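House rules for two-armed benches: the new version is out!

After a long March of drafts, comments and some very lively lunches, the second edition of our bench rules is ready, and I am delighted with it. It applies from 20 Apr 2024 to every two-armed bench at Drekilstead, and a printed copy will hang beside each one. It fits on two sides of paper, which was the one thing we all agreed on from the start.

The old rules were written when we had single arms and plain blocks. They told you how to power up, how to stop, and very little about what went on in between. Since then the work has moved on to household things, with two arms sharing one object, and people had built up their own habits. Good habits, mostly! But the Oria group and the Bota group had different ones, and anybody moving between the two had to learn everything over again.

So what has changed? The biggest part is the section on shared objects. When both arms are going to the same thing, the operator now says aloud which arm leads. The leading arm closes first, the other follows, and neither lifts until the operator has called both grips. On release it goes the other way round: object down on the table, following arm open, leading arm open. Speeds for the approach are capped at the lower setting until the first grip has been called.

Then there is the section on cables, which I think is my favourite (I know, I know). Each cable is to be tied to its arm at intervals, with enough slack left over at the wrist and elbow for the joint to go through its full travel. You check this by moving the arm slowly to its limits before the first run of the day, watching the loops as you go. If a loop catches on anything, or pulls tight, you stop and tie it again. Ties are in the top drawer at every bench now, so there is no more borrowing from next door.
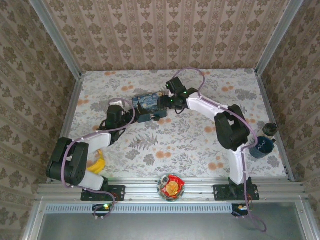
Shirley Bellamy wrote back to the draft within the hour: "I like the lead arm rule very much, but please say what happens when the operator changes halfway through. We swap every 14 runs, and the new person should call the lead again even if nothing else is different. I would also like the stop button tested at the swap as well as in the morning." Both points went straight in, and they are now rules 7 and 12.

The section on table layout got the most comments of all. A patterned cloth is fine, and so is a crowded table with mugs, jars, fruit and wrappers on it, as long as the cloth lies flat and can't be dragged into a joint. Mugs and jars stay empty of liquid while the arms are powered. Anything glass is looked over for chips before it goes on the table. Real food is allowed for one session and then goes in the bin, even if it looks perfectly all right. If something needs moving, pause both arms first and wait for the operator's "clear" before reaching in. Pausing only the nearer arm is no longer enough, and that applies to old hands too.

We tried the draft out on the Powell benches for over 2 weeks, and I have to say I loved watching it settle in. Calling the lead felt silly on the first morning. By the end of the trial people were doing it without looking at the sheet, and visitors could follow what was going on from across the room!

A few things are still open. We haven't settled on wording for left and right (from the operator's chair, or from the arm's base?), so for now write "operator's left" in full in your run notes. The section on soft objects is short and will grow. If you have a view on either, write it on the printed copy at your bench or come and find me.

Dalia Adomaitis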